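Paid presets, two months in

2024-10-09

I bought the Grunlow bass pack in a weak moment. It cost 79 dollars, which is more than I paid for the synth it runs on, and the sales page said it would give my tracks "instant weight." I've had enough time with it now to say what I think, and I think I should have kept the money.

First the good part. The sounds are loud and they're clean. You load one up, hold down a low note and the speakers do something impressive. If you only ever play one note by itself, this is a great pack.

Then you add a kick drum. Almost every patch I tried has so much going on below the kick that the two fight from the first bar. I turned down the sub oscillator, cut some lows, shortened the release, and ended up with something very close to the plain saw bass I made in February with no help from anyone. The wide stereo effect on top had to go too, because it vanished when I checked the mix in mono. By that point I'd switched off most of what I paid for.

I also don't buy the genre labels. There's a folder for techno, one for house and one for "cinematic," and I found the same patch in 2 of them with a different name and the filter opened a little. Maybe there's a deep reason for that. I'd guess it makes the number on the box bigger.

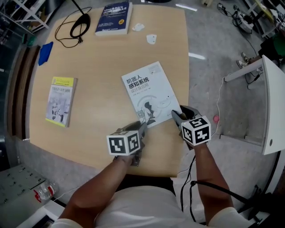

Vutodside Home Recording Club

A few people at the club swear by Lukex, which is the other thing I was told to try. It's a plugin that listens to your track and suggests EQ moves. I ran the trial on three old songs. On all of them it wanted a dip in the low mids and a lift at the top, and on all of them the result sounded better for the first minute – mostly because it was louder. Once I matched the levels I couldn't pick a winner. I'd like to see more people do that test before they post about how a plugin changed their life.

What has helped is boring. I moved my desk away from the corner. I started using one reference track, the same one every time, pulled down to the level of my own mix. And I stopped working on the bass with everything else muted, which I'd been doing for years because soloed bass is fun to listen to.

I still have the Eyvindsson compressor on my master bus, before anyone points it out. Yes, I paid for that one too. I use it on everything and I know what it does when I turn the knobs, so it stays.

As for the Grunlow pack, I've kept four patches. One is a nice dirty organ thing that isn't really a bass at all, and it's in the intro of the new track. The rest are off my drive. They don't do refunds once you've downloaded it, and the license says I can't sell it on.

New track should be up when I've fixed the second drop. The hi-hats are too loud again.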